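À Gulholm, on apprend aux robots à ranger les courses, et l'on s'y prend un peu comme avec les enfants, en leur montrant le geste, encore et encore, jusqu'à ce qu'il leur en reste quelque chose. J'y ai passé deux jours en avril, beaucoup de café compris !

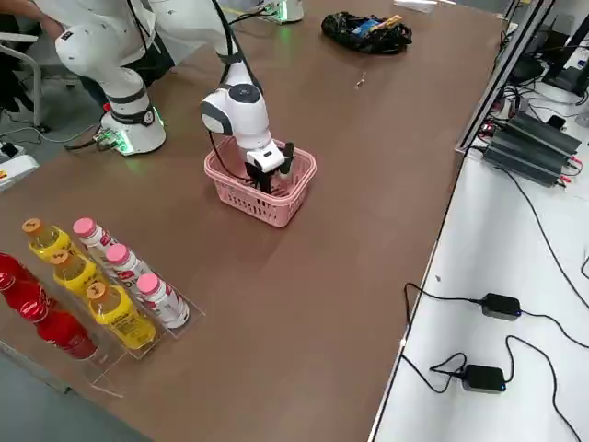
Combien de démonstrations faut-il avant de lancer l'apprentissage ?

L'équipe en a retenu 1,164 pour la première version, après en avoir écarté 133, trop hésitantes ou interrompues en route.

Une démonstration ratée n'est d'ailleurs pas toujours perdue : un geste repris fait parfois une belle leçon, et l'on en discute longuement le soir.
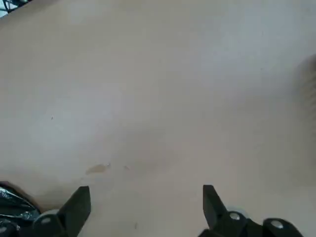 Par Titilayo Okonkwo
Magazine Drusier

Chez Aksoy, où j'avais vu naître le projet, on voulait tout varier d'un coup. Ici, on change une chose à la fois, puis on recommence 44 fois, avec une patience que je leur envie.

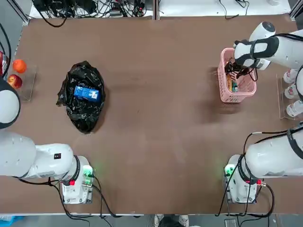 J'avoue que je suis venue pour les algorithmes et que je suis repartie en pensant à mes placards. Ranger, pour moi, c'était machinal. Depuis, devant un panier rose ajouré comme celui où plonge la pince, je me demande par quel côté j'attraperais le paquet jaune.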